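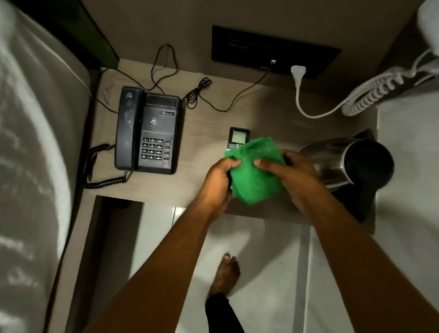 Category: Household | Reuse and repair

A cleaning rag is a piece of worn fabric kept for wiping, dusting or polishing in place of paper towel. Most are cut from old bedsheets, T-shirts or bath towels. Cotton and linen soak up water well, while polyester tends to push it around the surface.

Rags are usually cut with pinking shears to slow fraying, and buttons and zippers come off first. Flannelette is favoured for dusting and towelling for floors. Darker colours hide stains but may bleed in the first few washes.

Rags used with linseed oil can heat up and catch fire if left in a pile. They should be laid flat outdoors to dry before disposal. Fabric softener leaves a coating that makes cotton less absorbent.

In Parnwood, the Rewi reuse shop sells sorted rags in bags of 10. Its June collection took in 474 sheets and towels.

Last updated: 28 January 2020

Comments (2)

Garau: Old cloth nappies are the best I've used, still going after years.

Ziltent: Does flannelette leave lint on glass? Mine does.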